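The Lunch Corner, and Other Ways to Get Out the Door on a Friday

I have been meaning to write up the lunch corner for ages, mostly for my sister-in-law Maite Calvo, who asks me about it every time she visits and then goes home and forgets what I told her (sorry, Maite, but you do). We pack three lunches a day in this house, and for years they came out of one deep cupboard beside the stove where the lids lived in a heap and the containers lived in another heap and the two never seemed to be on speaking terms.

What fixed it was a little two-level wire shelf. I'd been looking at a proper drawer insert from Itinell, and I had the thing measured up and everything, and then I found a white wire shelf at the op shop for 10 dollars and thought, well, I'll try that first and see how we go. We are still going! The drawer insert never got bought.

The idea is simple enough. Anything that goes to school or work gets its own spot out on the bench, away from the everyday bowls and baking dishes, and it has to fit on the one small shelf. If it doesn't fit, we own too many. Emiliano, my husband, was doubtful about giving up bench space, and I'll admit it does take up a fair bit of it, but we lost the fruit bowl to the dining table and nobody has missed it on the bench.

Before you put a thing on the shelf, clear a good stretch of table and lay everything out. I mean all of it, including the ones at the back of the fridge with half a pear in them. Match every container to its lid and press each lid down properly, all the way round the rim. If yours have clips, try every clip. You want to find the one that pops open now, on the table, and not when it's upside down in a backpack with a library book. 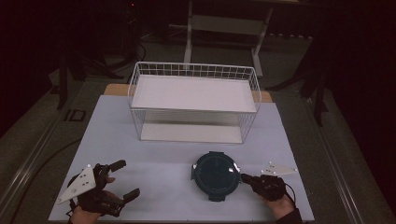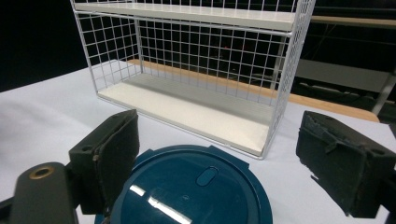

Once you know what you're keeping, have a think about heights. A two-level shelf has one gap and one top, and the gap is the fussy part. Measure your tallest container with its lid on, then add a couple of fingers' width so a sleepy child can get a hand in there without knocking everything about. Ours takes two flat sandwich boxes stacked, or one round soup container by itself. I was very keen to get two of the round ones stacked in the gap and spent a silly amount of time on it one evening before giving up and putting the second one up top.

Heavier things go down low. Glass especially! I keep the light plastic snack pots on the upper level, where it doesn't matter much if one gets swept off onto the floor by somebody reaching for the toaster.

About wire shelves generally, if you haven't lived with one. They are lovely for air, so a container that's still a bit damp round the seal will dry out happily instead of going musty the way it would in a closed cupboard. They do collect crumbs and a sort of fine greasy dust, though, particularly near a stove. I take ours to the laundry tub every few weeks and go over it with an old toothbrush and warm water with a drop of dishwashing liquid, then stand it on a towel and leave it until it's properly dry. Don't put it away wet, and check where the wires are joined, as that's where rust starts if the coating has chipped.

If the feet mark your benchtop, stick a dab of felt under each one. My neighbour Nicanor Aguirre used slices of an old bike tube on his and says it doesn't slide at all now, even when his son Rodrigo yanks his lunch out at a quarter to eight.

A few more odds and ends while I'm here.

Stained containers: tomato is the usual culprit. Make a paste of bicarb and a little water, smear it on, leave it overnight and rinse it in the morning. It won't get every bit out but it takes the worst of the orange away.

Smelly seals: if the rubber ring comes out, take it out. I use the handle of a teaspoon and never a knife. Soak it in warm water with a good splash of white vinegar for half an hour, rinse well, and let it dry flat before you poke it back in. The smell nearly always lives in the seal and hardly ever in the container.

Labels: masking tape and a laundry marker. I've bought the fancy name stickers and they curled up in the dishwasher inside a month. The tape curls too, but it costs next to nothing to do again.

Lonely lids: give them until the end of the month in a paper bag on top of the fridge. If the bottom half hasn't come home from school by then, they go. I have kept exactly one past its time, and it's a very good saucer for a pot plant.

Soup days: fill the container with boiling water while you're heating the soup, tip it out, and then fill it straight away. This is only for the insulated sort, mind you. Leave some room at the top so the lid isn't pushing soup out as you close it, and wipe the rim first.

The other shelf I've got my eye on is for the tea towels, but Emiliano has asked that we have a quiet weekend first, so that one will have to wait until November.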